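Two Days at the Lirgate Crime Fiction Fair

Posted 25 June 2023

I went to Lirgate with low hopes and a return ticket I could change. Book fairs have burned me before. You pay at the door, you stand in line for coffee, you listen to four writers agree with each other for an hour, and you come home with a tote bag. But Lirgate is only two train rides away, and enough readers of this blog had asked whether it was worth the money that I figured I should go and find out.

The fair takes over the old grain exchange and two floors of the hotel across the street. The program calls it "the friendliest weekend in crime." I've read that line, or one very much like it, on the program of every mystery event I have ever attended. A day pass was 50 dollars, which got me into everything except the things I wanted to see. The poison workshop was extra. So was the breakfast with the debut writers, and I'm not paying to watch nervous people eat eggs.

First stop was the Zandlow Press table, because Zandlow had been promising big news since January. The big news is that they are relaunching their whole backlist of locked-room mysteries with new covers. I like a locked room. I own most of these books already, in the old green jackets, and I asked the rep what was different inside. She said there were new introductions. I asked who wrote them. She said that was still being settled. I took a sampler and moved on.

The sampler, to be fair, is good. I read it in the hotel that night. The second story has a solution that depends on a mantel clock and a deaf butler, and it plays straight with the reader from the first page. If the introductions ever show up, they won't be the reason to buy.
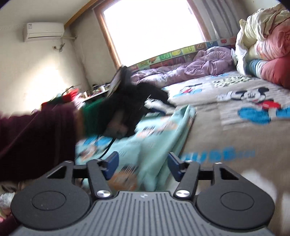 The bedroom.

Next morning was panels. I sat through "Is the Detective Dead?" (no), and "Setting as Character," a subject I would be glad to see retired. Three of the four panelists said their city was like another person in the book. The fourth writes about a lighthouse and looked tired. The questions from the floor were better than the panel. A woman in the back row asked why fictional detectives never have to fill out a time sheet, and the answers were funny and a little too honest about how much research gets skipped.

The room was full, I'll give them that. According to the organizers' board by the front desk, attendance on the first day was 2,401. I don't know how they got a number that exact when the side door was propped open with a chair all afternoon.

After lunch I went to the Eritz demonstration. Eritz is plotting software for mystery writers. You type in your suspects, their motives and where each one was at the time of the murder, and it draws you a chart with colored lines. Red means a contradiction. The man running it built a country house murder with 9 suspects in front of us, and the chart was very pretty. Then somebody asked if it could handle a narrator who lies. He said that was on the list for the next version. So as it stands, the program can't cope with the most popular trick in the genre, and they would like you to pay monthly for it.

I tried it myself at the end. It does catch simple timeline mistakes, and I can think of a couple of published novels that could have used it. I still think index cards do the job. 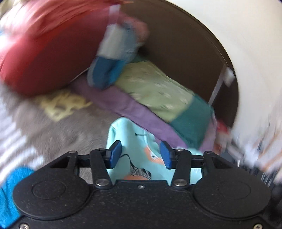 Up close, screws and all.

The thing I liked most was the smallest. The Gebretsadik Prize is for a first mystery story by an unpublished writer, and the readings were held upstairs in the hotel, in a room with bad light and not enough chairs. There were 10 finalists and each one read a single page. No music, no slides. Two of the pages were dull, one was clearly the start of a romance, and the rest I would have kept reading. The winner's page was a woman returning a library book that her dead husband had checked out after his funeral. I wrote down the title, "Overdue by a Week," and I'll be looking for it.

I can't say the prize itself is much. The money is small and the "publication opportunity" turns out to mean a spot in next year's program booklet. A writer that good deserves a real magazine.

Some practical notes if you're thinking of going. Bring your own lunch - the sandwiches were gone by noon both days. Signings run late, and the line for the big names closes early without warning. The used book stalls in the basement of the exchange are the best value in the building, and most people walk right past the stairs. I found two paperbacks there I had been hunting for years, one with a former owner's guesses penciled in the margins. He or she was wrong until chapter twelve.

Would I go back? For one day, maybe, if the Gebretsadik readings are on it. I've already given the tote bag away.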